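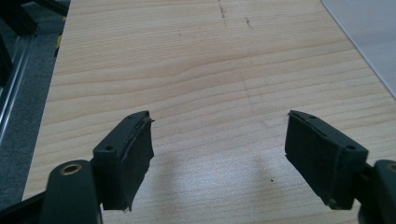

The Jurnon hand-held gripper comes from Burnirix ready to use, which is more than we could say for its predecessor, a fine product if you owned a lathe. Two fingers, padded on the inside, brass-colored bushings in the arms. The pads fray at the edges long before they stop gripping, and a ragged strip hanging off one is a cosmetic complaint. We get plenty of those.

**In the box**

- Gripper, black (you may ask for other colors)
- 2 spare pads
- Hex key, easily lost

**Payload:** 500 g 
**Opening:** 80 mm

Replacement pads ship from May stock while it lasts. Bulk orders go to Daranee Wannasri, who answers email faster than the web form does.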